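Muria chores set: read this before you train on it

Version of 8th February. Maintained by Kavinda Haque and Áine Dunne. Questions about licensing go to Dravosura, not to us.

What it is

3000 short recordings of people doing small jobs at a table with a pair of hand-held grippers: picking up packets, turning boxes, folding cloths, putting lids back on tins. There are 67 kinds of object. A person did every one of these jobs. Please keep that in mind when someone shows you a clip and tells you robots can now tidy a kitchen.
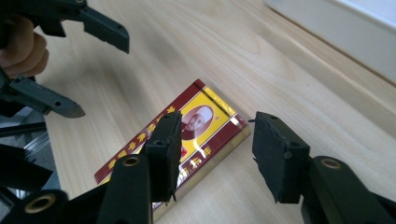 Flat box task, two grippers, one held from the left. Printed lid with gold edging.

Flat boxes are where we lost most of our optimism. The sides are low, the lid is smooth, and a pad that lands slightly wide closes on air. Our people learned to shuffle the box a little with one gripper before taking it with the other. The policy we trained at Ineden copied the shuffle and often forgot the taking.

What we measured

Heikki Niskanen ran 90 trials on a real arm, with boxes the policy had not seen. It finished 20. A trial counted as finished if the box ended up inside the taped square, either way up. Athina Kokkinos thinks that rule is too kind, and I agree with her.

Known problems

Pad wear is not logged. Some pads were swapped halfway through a session.
Glare from shiny packaging upsets the tracking.
Nearly all tables are pale. We have no idea what happens on a dark one.
Labels for "turn" and "slide" were mixed up in the first batch and only partly fixed.

Not suitable for

Any claim about speed, safety or saving labour.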